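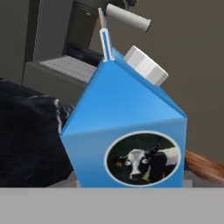
Ruvholm to move all one-litre milk to a single carton format from June

Tatbridge, Mon 24 April

Ruvholm Dairies will change the packing of its one-litre fresh milk at the Tatbridge site from June. Whole, semi-skimmed and skimmed milk, at present filled on two lines in two different packs, will all be sold in a gable-top carton with a screw cap. The one-litre plastic bottle will be withdrawn. The two-litre bottle and the catering pouch are not affected.

The change follows a 25-week trial on Line 2, during which semi-skimmed milk was filled in the new carton and supplied to shops in Tatbridge and Lamness. Results from the trial are given further down this release.

Reason for the change

Line 1, which fills the one-litre bottle, was installed when the site packed mainly for doorstep delivery. Its filling valves are no longer made and spare parts have to be machined to order. Each stoppage on Line 1 also holds up the pasteuriser that feeds it, as there is no buffer tank large enough to take the flow for more than a short period.

Ruvholm looked at three options: a rebuild of Line 1, a new bottle line, or the transfer of all one-litre volume to Line 2 with an added shift. The third option was chosen. It needs the least building work and allows the floor space now taken by Line 1 to be used for chilled storage.

"Line 2 has spare hours and Line 1 has none," said Thodoris Vrettos, Operations Director at Ruvholm. "We could have carried on repairing the older line for a few more years. The parts would have cost more each time, and customers would have gone on getting short deliveries on the days it stopped. We would sooner do the work once."

The carton

The new carton is made from paperboard coated on both sides with polyethylene. It arrives at the dairy as a flat, side-sealed blank. On the line it is opened, sealed at the base, fitted with the cap, filled and then sealed along the top ridge. The cap is welded to the inside of the sloping panel by ultrasound before filling, so no adhesive comes near the milk.

The cap remains attached to the neck by a short hinge when opened. A pull ring under the cap, used on an earlier version of the pack, has been removed. In its place the thread cuts through a thin film on the first turn. Customers who took part in the trial reported that the ring was hard to grip with wet or cold hands, and 39 per cent of the written comments received on the earlier pack concerned the ring alone.

The board is printed before delivery to the dairy. The use-by date and batch code are applied on the line by inkjet, on the flat panel beside the ridge. In the first weeks of the trial the code was applied to the base, where it was often unreadable after the carton had stood in a wet crate.

Trial results

The trial measured leaks, filling accuracy and keeping quality.

Leaks were recorded at three points: leaving the filler, leaving the cold store and on arrival at the shop. Most of the leaks found in the opening weeks came from the base seal and were traced to uneven heating of one sealing jaw. The jaw was replaced in the fifth week. After that, leaks on arrival stayed below the level recorded for the one-litre bottle in every week of the trial.

Filling accuracy was within the limits set by the site's own weighing procedure throughout. Foaming caused some low fills when skimmed milk was tested briefly at full speed. The filler will therefore run skimmed milk at a lower speed until new nozzles are fitted.

Keeping quality was checked by holding sealed cartons at 5 degrees Celsius and testing them daily up to and beyond the use-by date. No difference was found between the carton and the bottle. Milk in the carton was also less affected by shop lighting, as the board lets through much less light than a clear bottle. The use-by period will stay the same as it is now.

Changes at the Tatbridge site

Work on Line 2 will be carried out at night and at weekends so that supply is not interrupted. It includes:

New filling nozzles and a revised foam extraction unit
A second inkjet coder, to be used when the first is being cleaned
A crate packer set up for the carton's square base
Longer conveyor runs between the filler and the cold store
Changes to the cleaning-in-place circuit, so that the filler can be cleaned while the pasteuriser is running

The crate packer is being supplied by Nava, which also supplied the packer for the two-litre line. It will be tested at the maker's works before delivery.

Line 1 will run until the new shift pattern on Line 2 is in place. It will then be drained, cleaned and taken apart. Stainless pipework and pumps that are still sound will be kept as spares for other parts of the site. The area will be re-floored, with new falls to the drains, before the chilled storage racking goes in.

No jobs will be lost. Operators from Line 1 will move to Line 2 or to the cold store after training, and the added shift will be filled first from present staff.

Information for shops and wholesale customers

The carton is taller and narrower than the bottle. It fits the standard dairy crate, but the number in each crate is different, and order quantities will need to be checked before the changeover. Revised product data sheets, giving crate and roll cage quantities, barcodes and outer dimensions, will be sent to all account holders.

Product codes for whole and skimmed milk will change. The code for semi-skimmed milk in the carton will be the one already in use for the trial. Orders placed under the old bottle codes after the changeover will be moved across to the matching carton code for a short period, after which they will be rejected by the ordering system.

"The main thing for a shop is shelf height," said Remigiusz Makowska, Technical Packaging Manager. "Most upright chillers will take the carton without any change. Some under-counter units will need one shelf lowered by a notch. We have asked drivers to carry a sample carton, empty and sealed, so that it can be tried in the chiller before the first delivery."

Cartons should be stored upright. They should not be stacked directly on top of each other outside a crate, as the sealed ridge is not designed to carry weight – this applies to display as well as to back-room storage. Crates may be stacked to the same height as at present.

Prices to wholesale customers will not change as a result of the new pack.

Recycling

Empty cartons should be rinsed, flattened and recycled with the cap on, where the local collection accepts drinks cartons. Collection rules differ between areas, and customers are advised to check with their council. Shops in Lamness that took part in the trial have a collection cage for empty cartons, emptied by Ruvholm on the return run. The cages will stay in place after the changeover, and shops on other routes may ask for one through their account contact.

Timetable

Whole milk will move to the carton first, followed by skimmed milk once the new nozzles have been fitted. Semi-skimmed milk will be supplied in the carton on all routes from the same day as whole milk. Bottles already packed will be sold through in the normal way, so both packs may be on shelves together for a few days.

About Ruvholm Dairies

Ruvholm Dairies processes and packs fresh milk, cream and buttermilk at Tatbridge and runs a distribution depot at Lamness. It supplies independent shops, schools, caterers and wholesale customers.

Notes to editors

Thodoris Vrettos and Remigiusz Makowska are available for interview by arrangement with the Ruvholm press office. Visits to Line 2 can be arranged on weekdays outside cleaning hours. Visitors must complete a health questionnaire on arrival and wear the protective clothing provided.

ENDS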